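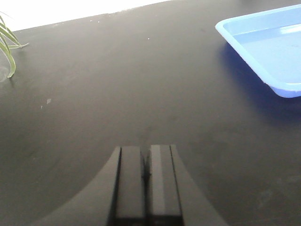 Preparing Wrist-Camera Episodes for the Pravach Placement Study

Last revised: January
Maintained by Wubit Gudeta and Getachew Admasu

Scope

These instructions cover the recording and screening of demonstration episodes for the Pravach placement study. They apply to all operators who have completed station training. Calibration of the arm is treated in the Aditz station manual and is not repeated on this page.

The study compares two training conditions. In the first, the policy receives only the wrist view. In the second, it receives the wrist view together with the joint positions. Both conditions use the same episodes, so an error made during recording affects both sets of results.

Before recording

1. Load the Prerkis profile on the station computer and confirm that the wrist stream is live.
2. Bring the arm to the start pose with the fingers nearly closed and nothing between them. The fingers should appear at the bottom center of the view, pointing toward the far side of the table.
3. Place the tray on the far right of the table. Part of it may lie outside the view, but the corner nearest the gripper must be visible.
4. Keep the middle of the table clear. Plants and other background items are permitted at the edges, provided that they stay out of the path of the arm.
5. Check the exposure on the tabletop. A dark table beside a bright background will often produce a white area beyond the far edge. This is acceptable if the rim of the tray can still be told apart from its floor.
6. Save one still from the start pose before any object is introduced. The screening tool uses it as the reference view for the session.

Small specks and scuffs on the table surface should be left as they are. Wiping the table partway through a session changes the reference view and requires a new still.

Recording an episode

Place the object by hand inside the marked region given on the session sheet, withdraw fully from the view, and start the recording. Guide the arm to the object, close the fingers, lift, and release over the tray. Return to the start pose before stopping. An episode that ends away from the start pose will be rejected.

Record 13 episodes for each object position. If a grasp fails, continue for one further attempt and mark the episode as "retry." Do not delete it. The retry episodes are held in a separate list and are used only in the recovery analysis.

Screening

Open the session in Jemal and run the start-pose check. The tool compares the first image of each episode with the reference still and flags any episode in which the tray has moved. Flagged episodes must be viewed in full by a second operator.

An episode is excluded when:
the tray corner is missing from the first image;
a hand or sleeve enters the view after recording begins;
the joint log is shorter than the video.

Result to date

The current release contains 427 accepted episodes. Policies were trained with 3 random seeds per condition. The wrist-only condition performed well when the tray remained in its usual place and less well when the tray was turned. Adding joint positions gave a small gain in the first case and no clear gain in the second. The authors regard the second finding as provisional until the turned-tray set is enlarged.

Submitting a session

Upload the session folder by 5 p.m. on Wednesday. Include the reference still, the session sheet, and the screening report. Questions about excluded episodes should be sent to Getachew Admasu; requests for station time are handled by Wubit Gudeta.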